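Urnwood Adult Learning
Table Service and Tableware, Unit 4: Plates
Handout for the evening group

Bring this handout to both parts of the unit. The first part is about looking at plates and knowing what you have. The second part is about laying them and clearing them. There is space on the back for your own notes.

1. Parts of a plate

You need five words for this unit, and they are used the same way in the written test in May.

Rim: the outermost edge. It may be plain, glazed in a different shade, or banded with color.
Lip: the raised part just inside the rim. On some plates it is wide enough to hold with a thumb. On others it is only a slight lift.
Well: the flat center where the food goes.
Foot: the ring on the underside that the plate stands on. It keeps the well off the table.
Glaze: the glassy coat over the clay. It can be glossy, satin or matte.

A plate with a wide lip is called a rimmed plate. A plate with hardly any lip, where the surface runs almost straight out to the edge, is called a coupe plate. Our practice set from Paiva has both. The older Vanska plates are all rimmed and heavier than they look, so take fewer in one carry.

2. Color and the table

White plates are still the usual choice in hotels and catering, and you can't go far wrong with them. Colored plates need a bit more thought. The main question is what they will sit on.

A pale plate on a white cloth loses its edge. From the far end of the room the table looks unlaid, and guests are more likely to put a sleeve or a bag down on it. The same plate on a bare table in gray, brown or taupe is easy to see. A dark plate works the other way around.

Light blue is a useful color to practice with. It is cool, it goes with most plain surfaces, and very few foods are blue, so whatever is served on it stands out. It does make pale sauces look a little gray. Try a spoonful on the plate before you settle on it for a menu.

A lighter rim also helps. It draws a line around the plate and separates it from the table, even when the two colors are close in depth.

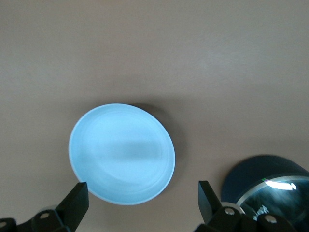
Fig. 1. Light blue plate with a paler rim on a plain grayish-taupe tabletop. Note the faint rings in the surface and the shadow at the side.

3. Reading the surface

Glossy plates pick up reflections from windows, lamps and people standing over them. A reflection can look like a smear, and a smear can look like a reflection. In Fig. 1 a darker band runs across the middle of the plate. From a single view it could be a reflection or a shadow. With a plate in front of you the check is simple: move your head, or turn the plate a quarter turn. A reflection or shadow stays where the light puts it. A mark on the glaze turns with the plate.

Rings are a separate matter. Faint rings that share the same center are common on round plates and usually come from the way the plate was shaped. They are not a fault. Run a fingertip over them. If you feel a sharp line or a catch, put the plate aside and report it.

Check for chips by looking along the rim at eye level, then feel underneath for roughness on the foot. A chipped plate does not go back on the stack.

4. Placing a single plate

Wipe the table first and let it dry. Hold the plate by the underside and the outer edge, with the thumb kept off the well. Set down the near edge, then lower the rest. Do not slide it. An unglazed foot will scratch a bare tabletop, and the scratches show up badly on dark matte surfaces.

Line the plate up with the chair - the center of the plate should face the center of the seat. If the plate has a badge or a pattern with a right way up, the badge goes at the top.

Leave a thumb joint between the plate and the table edge. Cutlery follows the plate, so a plate that is out of line will throw off the whole setting.

5. Storage and stock

The Ballumen cupboard holds 247 plates when full. Of these 167 are dinner plates and the rest are side plates. Stack by size and by shape, no more than 13 high. Rimmed and coupe plates do not go in the same stack. Put a paper liner between plates with an unglazed foot.

Sign the sheet inside the door when you take plates out and again when you return them.

Before the next session

The practical is on 8th December in the small dining room. Wear flat shoes and bring a clean, lint-free cloth. Read section 3 again and practice the quarter turn at home with any glossy plate, once by a window and once under a lamp.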